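Home | Guides | Grippers | Troubleshooting | Forum | Contact

Fixing finger slip when your gripper picks up lab flasks

If you run two-finger grippers with soft pads on a bench setup, sooner or later one of them will squeeze a flask, lift it a little way, and let it slide back down through the fingers. Ours did it in November, on a simple pick-and-place task we had run 64 times without trouble. Run 65 dropped the flask on its side and sent pale liquid across the tabletop toward the cables. The arm, bless it, carried on to the shelf position and "placed" nothing at all.

I love this kind of fault! It's cheap to reproduce, you learn a lot about your own setup, and the fix takes one afternoon. This guide covers what we did, in the order I'd do it now.

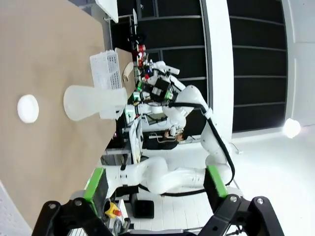
Before you touch anything, stop both arms. On a two-arm station it's very tempting to stop only the one that misbehaved, but the other arm still has a queued move and it has no idea your hands are in the way. Press the emergency stop, wait for the brakes to click in, and then clear the task from the controller. We use Plunden for sequencing, and it keeps the last task in memory after an e-stop, so clear it by hand. I forgot once and got a nice surprise when I reset the button.

Step 1: Clean up and check the pads

Wipe the table first, then the cables, then the fingers. Take the pads off if yours come off (two screws on our Lalell fingers) and look at the gripping face under a good lamp. You want an even, dull surface. Ours had a shiny stripe down one side, so the flask had been riding on one edge of the pad for quite a while. Wash the pads with dish soap, rinse well and let them dry completely. Skip the alcohol, at least until you've checked what it does to your pad material.

Step 2: Measure the force you really get

We had the grip force set to 11 newtons and had never checked it. Put a small load cell between the fingers, close them, and write down the reading. Do it 4 times on each gripper, at the finger opening you use for the flask neck. Our left gripper was fine. The right one was well under the setting, and a loose pivot screw was the cause. Tighten, measure again, and only then think about changing the number in the software.

Step 3: Refill and test with a realistic load

Empty flasks lie to you. They're so light that even a bad grip will hold them, and this is how we got through so many good runs before the drop. Test with the amount of liquid the real task uses. Fill by hand with the arms stopped, use a funnel, and keep tinted water for testing so leaks are easy to spot.
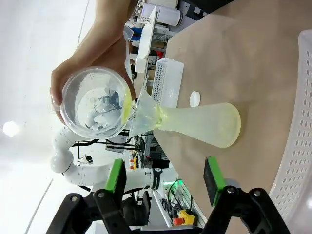

Pouring through the funnel into the conical flask.

Dry the neck after filling. A thin film of water there is enough to spoil the grip, and we lost an hour chasing a "software problem" that was really a wet flask.

Step 4: Add a lift check

My favorite part! Have the arm raise the flask a few millimeters, pause for 900 milliseconds, and compare the finger opening before and after. If it has changed, lower the flask and stop. Wulan Nasution wrote ours as a small block in Flenodeo, and it catches nearly every slip while the flask is still close enough to the table to land upright.
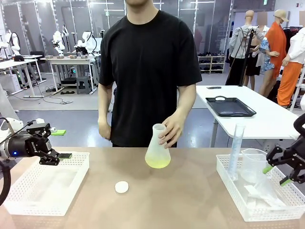 Start position matters more than I expected. If the flask stands a little off its mark, one finger touches first and tips it before the other arrives, and then you're back to gripping on an edge. Set it down the same way each time, holding it near the neck and keeping the wide base flat on the table. Leave the cap off to the side where neither gripper has to pass over it. Put a strip of tape down as a guide if several people share the station, and let go and step well back before anybody releases the stop.

Run the whole task at quarter speed first, then half, then full, with one person's hand near the e-stop the entire time. If the lift check trips at any speed, go back to step 2. If it trips only at full speed, try a gentler acceleration on the lift before adding more force, especially with thin plastic flasks that flex when squeezed.

Spare pads: we order the Pillai ones in the softer grade, and they fit the Lalell fingers once you trim the lower corners with a sharp knife.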